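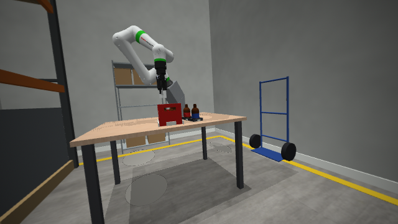 Dzifa Gyamfi
My wood tabletop has a sticky patch where I spilled syrup in April. I've wiped it like 100 times – still tacky! What do you guys use?

2 comments

Delali Quaye
Warm water, a drop of dish soap, soft rag. Go with the grain and dry it right away. If it's still tacky the finish might be going soft, mine did that by the stove.

Konrad Zwahlen
Vinegar?? I just put a placemat on mine lol

Share 836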